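Equipment Review: Clemby Two-Finger Gripper, for Linen Handling
Prepared for the Plullovstead purchasing group by Kazimiera Baran

The Clemby gripper was evaluated as a possible replacement for the suction units now used at the folding tables. The supplier, Clultomard, provided one unit on loan, together with a mounting plate and a spare set of fingers. Testing was limited to white flat goods, as these make up most of our volume.

The fingers are black, with squared tips, and open wide enough to approach a gathered edge of cloth from either side. Operators found the opening width simple to set – the adjustment is made in software and takes a few minutes.

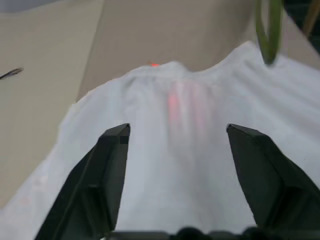 Page last changed: December, by F. Carbone

Over 600 pick attempts, the unit lifted a single layer in 83 percent of cases. The remaining attempts were mostly double picks on thin pillowcases. The Martinelli unit reviewed earlier reached 96 percent on the same goods, at a considerably higher purchase price and with a longer delivery time.

Buyers should budget for more than the gripper itself. The mounting plate is charged separately, and Osvaldo Rinaldi of our maintenance section advises setting aside about 20 percent of the purchase price each year for fingers and cables. Training was not included in the quotation we received.

The printed manual is adequate, although the section on fault codes refers to an older controller. Clultomard answered our written questions promptly.

The Clemby is recommended for sheets and tablecloths where a second pick is acceptable. It is not recommended for pillowcases at present. Requests for the full cost sheet should be addressed to Adoración Tejada before the next budget round.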